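Kitchen Practice 1: Session 4
Laying out and clearing a work surface
Tutor: Sayaka Wada

Reading before the session: Studari workbook, section 6.

Last week we dealt with knives and cloths. The work this time is slower and there is no cooking in it. You will set out a surface, use it, and put it back as you found it.

1. Start from a clear top

Take everything off and wipe down, including the edge nearest you. Dry with a second cloth. Put back only what the recipe card asks for. Salt, oil and spare bowls stay on the shelf until they are called for.

2. The board

The board goes where your cutting hand can reach the whole of it. If your board has a raised rim, decide which way the rim faces before you start and leave it that way. Boards with a fitted handle take up more room than you expect – allow for the handle when you choose your spot. Put a damp cloth under any board that slides.

3. Trays

A tray is for things on their way in or on their way out. Pick one of these and keep to it. Most of the muddles in the January group came from peelings and washed fruit sharing a tray.

4. Round things and bottles

Lemons, onions and eggs roll. Keep them against something or in a bowl. Bottles stand upright at the back with the label facing you. A bottle on its side should be stood up before you do anything else, even if the cap is tight.

5. The middle

Keep the middle of the surface free. It is where hot pans and full bowls get put down in a hurry. Tools and ingredients belong round the outside, with space between them for a hand.

6. Clearing

Clear in this order: food, waste, tools, board, tray. Wash the board on both sides and stand it on edge to dry. Heriberto Espinoza will sign your sheet once the top is dry.

For next time

Draw your own kitchen worktop from above, as it is on an ordinary evening, and mark what you would move. One side of paper is enough. 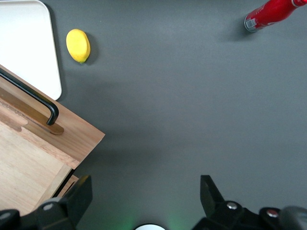 Bring the drawing with you, along with your apron and two clean cloths. We start with root vegetables, so read section 7 of the workbook as well.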